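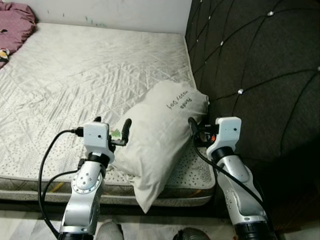
Do you need a separate vacuum for the mattress if you already own a decent upright?

Most households can get by with the upholstery head that came in the box, but a small corded mattress vacuum is easier to lift onto a bed and does a better job on fine dust. Whether that is worth $100 depends mainly on how many beds you have and whether anyone in the house sneezes in the morning.

By Čestmír Hudec
11 January 2019

Filed under: Cleaning > Floorcare & Small Vacuums

I have been using the Truvby 2802 for seven weeks. I bought it from Estismont at full price, $100, and paid for delivery on top. Our house has three beds, one fabric lounge and a dog who is not meant to be on any of them. My wife has a dust allergy. It isn't severe, but it gets worse in spring and it was the reason for buying the thing.

What it is

The 2802 is a handheld vacuum with a wide flat head, shaped a bit like an old clothes iron. It has a beater bar, a clear dust cup and a switch on top of the handle with two settings. There is no battery. The motor is rated at up to 300 watts, according to the sticker underneath. A full-sized vacuum has far more than that, but the head sits flat against the fabric and the air path is short, so the comparison isn't a very useful one.

In the box are the vacuum, one spare filter, a cleaning brush and a manual in four languages. The English section is readable. There is no crevice tool. I think there should be.

Setting up

There is nothing to assemble. You push the dust cup in until it clicks and plug the cord in. The cup on mine was stiff for the first week and I thought I had it in crooked. It has loosened since.

The cord is long enough to do a queen bed from one power point if the point is beside the bed. Ours is behind the bedside table, so I run an extension lead. If you are tall you will notice the cord leaves the handle at the back and drags across the part of the bed you have just done. Putting it over your shoulder helps.

In use

I strip the bed, take the protector off for the wash and go over the bare mattress in slow, overlapping passes from the head end down. The manual asks for two passes in each direction. A queen takes me a quarter of an hour at that pace. Singles are quicker. The first time I did our own bed the dust cup had a layer of fine grey powder in it, like cement dust, and that was from a mattress I had vacuumed with the upright a fortnight earlier. The second time there was a good deal less. By now there is only a smear each time.

I can't tell you whether the powder is dust mite waste, skin, lint or some of each. Truvby's box makes a strong claim about mites and I have no way of testing it. What I can say is that the 2802 collects something the upright was leaving behind.

Quilted surfaces are harder than smooth ones. On a deep quilt the head rides over the high spots and doesn't get right down into the stitching. Pressing harder slows the beater bar and doesn't improve matters. Going across the lines of stitching works better than going along them. On a pillow-top the head sinks in and the suction grabs, and you need to drop to the lower setting or you will be wrestling with it.

The piping along the edges of a mattress is where a crevice tool would come in. The 2802's head is too wide to follow a seam properly. I finish the edges with the upright and its narrow nozzle, so I still end up dragging the big machine down the hallway.

It is good on the lounge. The seat cushions came up well and dog hair lifts off without much trouble, although it winds around the beater bar and has to be cut free with scissors. The bar comes out by turning a slot with a coin. Getting it back in takes a couple of tries.

It is no good on pillows. The cover gets sucked into the opening and the bar stops. The manual does say not to do it, on the second-last page. Wash your pillows if the label allows it and air them if it doesn't.

Noise and weight

It is louder than I expected on the high setting, with a high-pitched note to it. The dog leaves the room. You could not run it next to a sleeping baby, and I would not run it in a flat late at night. The low setting is bearable and I use it for most jobs now.

The weight is fine while the vacuum is sitting on the mattress, as the bed is carrying it. Doing the back of the lounge or a bedhead upright is another matter, and my wrist was sore after the first go. My wife finds the handle too thick.

A low bed is harder on the back than a high one. Our son's mattress is on a slatted base not far off the floor and I do it kneeling. On our own bed I can stand at the side and reach to the middle.

Cleaning it afterwards

The cup tips out easily. Do it outside. The dust is fine enough to puff back up at you, and my wife leaves that job to me for obvious reasons. The filter is washable and has to dry for a full day before it goes back in. With the spare you can swap them over and not be held up. The foam has kept its shape so far.

The clear plastic of the cup has already scratched and gone a little cloudy. It makes no difference to how it works.

Compared with the Arboleda

A neighbour lent me her Arboleda for a weekend. It is a cordless model and costs a fair bit more. It is quieter, nicer to hold and comes with two extra heads, including a narrow one that does seams properly. It also ran flat before I had finished the second bed and needed most of the afternoon to charge. On our queen, done straight after the Truvby, it picked up next to nothing. I then did the spare bed the other way around and the Truvby found a little more dust behind the Arboleda. That is hardly a laboratory test, but it was enough to stop me wanting to swap.

For a single bed in a small flat I would take the Arboleda. For a family house I prefer something with a cord.

I also looked at the Korketti in the shop. It has a UV lamp and a roller and not much else to separate it from the Truvby. The trigger has to be held in the whole time, and I put it back on the shelf for that reason. I haven't used one on a bed.

Things I would change

A crevice tool in the box. A longer cord, or at least one that comes out at the side. A beater bar that goes back in without swearing. A hook or loop for hanging it up, because it doesn't stand on its own and lives on its side in our linen cupboard.

Has it helped?

My wife says her mornings have been better since I started doing the bed every week. We also began washing the protector more often at the same time, and the worst of the pollen had passed, so I wouldn't put it all down to the vacuum. She would like me to keep doing it.

The warranty is twelve months. Estismont emailed the receipt and I have printed a copy, as the ink on the last shop docket I kept had faded by the time I needed it.

Rating: 7 out of 10. Worth buying if you have several beds and already own something with a narrow nozzle. I will add a note in May on how the filters are holding up.

Tags: mattress vacuums, dust allergy, corded, bedroom, under $150

Contact us | Copyright 2019, all rights reserved | Back to top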